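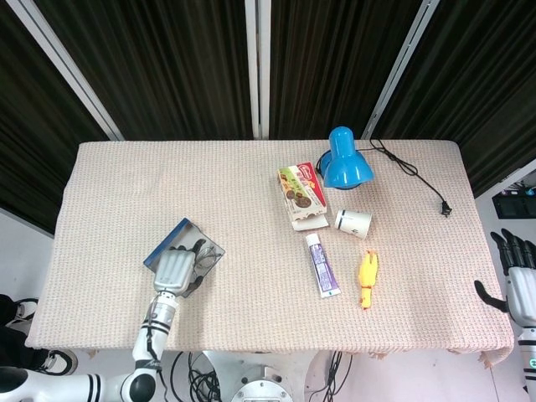

*The table, Saturday, before lunch.*

Osamu Hirose had set himself one table. The rest of the apartment could wait until December, when the lease ran out and the people from Namholm came for the keys.

He had bought the tablecloth with his sister the year they both moved to the city. It was pink when they bought it and beige by the time she left, and now it was something between the two. He liked the weave. When he was on the phone he used to run a thumbnail along the little squares until the call was over.

The lamp lay on its side, where he had put it so he could look at the base. It was blue and round and had stood by his bed for six years. He followed the cord with his eyes to the plug. His sister had said on the phone that she needed a lamp.

"Does it work?" she had asked.

"It worked when I read by it."

"When was that?"

He hadn't had an answer for her.

The cookies were easy. They were chocolate, and he would eat them. The paper cup was easier still, and went in the trash.

Then there was the disc. The case was clear, with a blue spine, and he had known what it was before he found it at the back of the drawer. Forty minutes of their father talking at the Nomura warehouse, the week he retired. A man from the office had recorded it and made two copies. Their father had spoken about forklifts, and then about the winter the roof leaked, and then he had thanked people by name until someone off to the side began to clap.

Osamu had watched it once. He had been thirty-three, and he had thought it was long.

He had no machine to play it on now. He had sold the old one with the Bavwood shelves, to a student who carried everything down the stairs in two trips and wouldn't take any help.

He called his sister back.

"I have Dad's speech," he said.

"I have Dad's speech too. I have the other one."

"Do you have something to play it on?"

"In the closet, I think. Why?"

He looked at the curtain behind the table. It was dark and heavy and he never opened it before noon — a habit from the years when he worked nights at Clamovine and slept through the morning.

"I could bring the lamp over," he said. "I could bring it today."

"You said December."

"I know what I said."

She was moving something, a chair or a box. He heard it scrape across her floor.

"Come at four," she said. "Have you eaten?"

"I have cookies."

"Bring those."

He wound the cord around the base of the lamp and went to look for a bag.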